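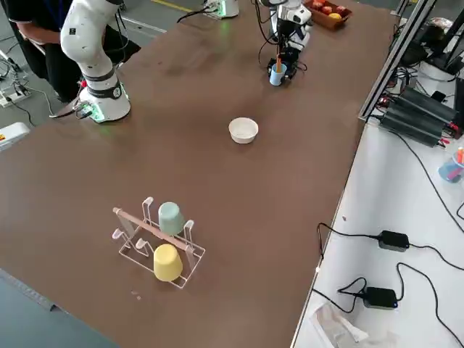

Changes to the seniors' dental benefit: notes for Soldale residents

The amended rules for the regional seniors' dental benefit take effect with the new year, and a number of readers have written to ask how the changes will apply to them. I have followed the benefit since it was introduced and sat through both of the July public sessions at which the amendments were discussed. What follows is my own reading of the rules as published. It does not replace the advice of the benefit office, and anyone with an unusual case should speak to the office directly.

The benefit was set up to help residents aged 65 and over who have no dental coverage through a former employer or a private plan. Under the old rules, an applicant had to show two full years of residence in the region, provide a notice of assessment for the most recent tax year, and apply on paper at the Soldale office. Approval lasted 12 months. Every recipient was then required to apply again from the beginning, with the same documents, whether or not anything had changed.

By the end of the last benefit year, 2,202 residents were enrolled. A further 1,510 had been enrolled at some earlier point and had let their coverage lapse. The second figure received most of the attention in July, and in my view it deserved to. A lapse of that size does not come about because people have stopped needing dentists. The office's own summary, tabled at the first session, acknowledged that the largest single cause was a renewal form that was not returned on time.

Renewal

The most significant amendment concerns renewal. Recipients whose income remains under the threshold will be renewed automatically, provided they have signed the consent that allows the office to confirm their income with the tax authority. The consent form is a single page. It will be mailed with the January statement, and it may also be signed in person at the counter.

A recipient who does not wish to give consent may continue to renew on paper. The deadline for paper renewals has been moved from 30 days before expiry to the day of expiry itself, and there is now a grace period of 61 days during which coverage continues while a late form is processed. Under the old rules there was no grace period at all. A person who missed the deadline by one day lost coverage and went to the end of the line.

I would encourage readers to look at the consent form carefully before signing. It covers income only. It does not permit the office to look at medical records, bank accounts or property, and a rumour to the contrary that circulated in the autumn was mistaken. Consent may be withdrawn at any time in writing, and withdrawal does not affect coverage already granted.

Residence

The two-year residence rule has been reduced to one year. Ruth Tello, who spoke at the second session on behalf of newer residents, argued that the longer period fell hardest on people who had moved here in later life to be near their children. She described her mother's case in some detail. Her mother arrived in Soldale with a broken lower plate, was told she would wait two years for help with a replacement, and ate soft food for most of that time. Several other speakers gave similar accounts, and I believe those accounts had more influence on the final wording than any of the written submissions, my own included.

Residence may be shown with a lease, a property tax bill, or two utility bills at least six months apart. A letter from a family member with whom the applicant lives will now be accepted if it is accompanied by one piece of government mail addressed to the applicant at that address. Readers who live in a son's or daughter's home, and whose names appear on no bills, should take particular note of this.

What is covered

The list of covered services has changed less than many had hoped. Examinations, cleanings, X-rays, fillings and extractions remain covered in full up to the annual limit. Dentures remain covered once every five years, and relining once every two. The list now includes:

Emergency examinations outside regular hours
Repair of an existing denture, without prior approval
Fluoride treatment where a dentist considers it necessary
Home visits for recipients who are unable to travel

Crowns, bridges and implants are still excluded. I regret the exclusion of crowns in particular. A tooth that could be kept with a crown will in many cases be pulled, the extraction will be paid for by the benefit, and a partial denture may follow at public expense a year or two later. I made this point in July and was told that the cost of including crowns had not been studied. I hope that it will be studied before the next review.

Finding a dentist

Coverage is of limited use to a person who cannot find a dentist willing to accept it. There are now 16 participating practices in the region. Most are in Soldale. Mamani has two, and Rarkent, which lost its only participating practice to retirement, has none. Residents of Rarkent must therefore travel to Mamani or to Soldale, and the bus between Rarkent and Mamani does not run in the middle of the day.

The amended rules provide a travel allowance for recipients who live more than 40 kilometres from the nearest participating practice. Much of Rarkent falls just inside that distance and will not qualify. I raised the matter with Yeison Cusi at the benefit office, and he confirmed that distance is to be measured by road from the recipient's own address, and not from the centre of the town. Residents on the north side of Rarkent may therefore be eligible where their neighbours are not. He advised that anyone in doubt should submit a claim and allow the office to make the measurement.

Participating practices have for some years complained of slow payment. Claims will now be handled by Diltura, under a contract that requires payment within 15 business days. Recipients should notice no difference at the dentist's office beyond a new card, and the old card will be honoured until the end of March. If a practice asks you to pay in full and wait to be reimbursed, you are entitled to decline. Participating practices have agreed to bill the benefit directly for covered services, and this obligation has not been altered by the change of contractor.

I have some reservations about the change of contractor. The previous arrangement was slow, but it was run from a counter at which a person could stand and ask a question. Diltura will operate by telephone and by mail. The benefit office has undertaken to keep the counter open for enrolment and for complaints, though questions about individual claims will be referred to the telephone line. Older residents with hearing loss will find this difficult - I include myself among them - and I have asked that the office allow a claim to be discussed at the counter where the recipient states that he or she cannot use the telephone. I have not yet received a reply.

Appeals

A person who is refused enrolment, or whose claim is denied, may ask for a review. The request must be in writing and must reach the office within 90 days of the decision. It need not be long. A statement of what was refused, the date of the letter, and the reason you believe the decision to be wrong will be sufficient. Keep a copy. Under the amended rules the review must be carried out by someone other than the person who made the first decision, a protection that was customary before but was written down nowhere.

If your coverage lapsed under the old rules, you may apply for reinstatement without repeating the residence test, provided that you have remained in the region. The reinstatement form is separate from the enrolment form and is printed on green paper. Please ask for it by name, as I am told that the two have already been confused at the counter more than once.

I intend to write again once the January statements have been received. Readers who encounter difficulty with the consent form or the new card are welcome to send me a note in the meantime. I cannot act for anyone in a dispute, but a record of the problems people meet in the first few months will be useful when the rules come up for review.

Posted 17 December 2024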